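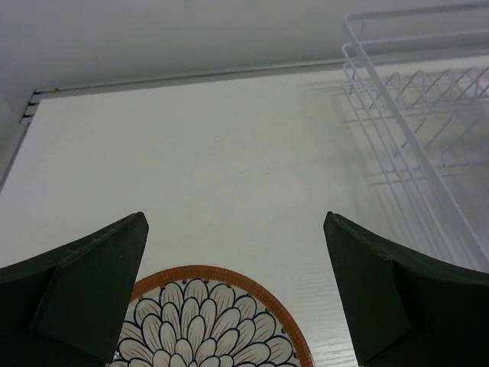

4. Loading the water map in Bretska

Before you start, please check that your tablet has at least 600 MB of free space. The base map for the Mostby area takes 578 MB, and the import stops without any message when the space is not enough.

1. Connect the tablet to the office network and open Bretska.
2. Choose Layers, then Add from file.
3. Select the folder Athumani. It contains 2 files, the river lines and the sampling points. Mark both.
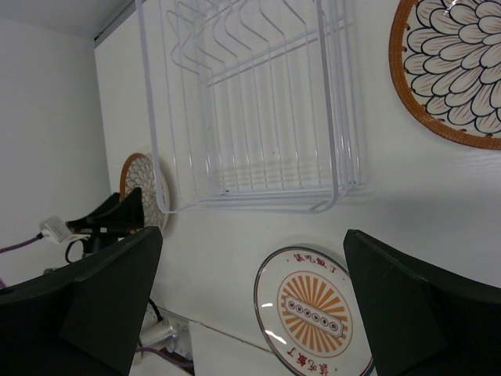
4. Set the coordinate system to the same one as your project. Do not leave it on Automatic.
5. Press Import and wait until the bar is full.

Note: The sampling points were last corrected in April. If your copy is older, ask Marijke Boersma for the new one. 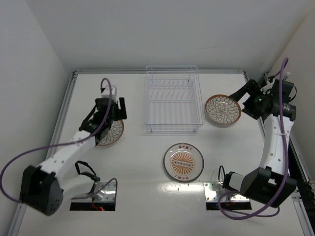
Caution: Do not rename the files before the import. Bretska finds the style of a layer by its name, and with another name all points become grey.

6. Open the map and zoom to one point which you know well -- a bridge is a good choice. The point must lie on the river line. If it lies beside it, remove both layers and repeat from step 4. 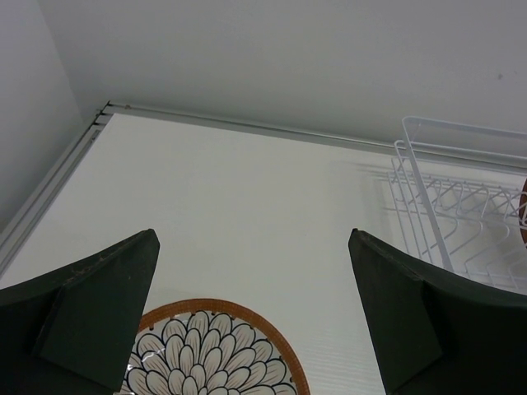 Figure 4. Gripper fingers, open.

7. Save the project under a new name and close Bretska.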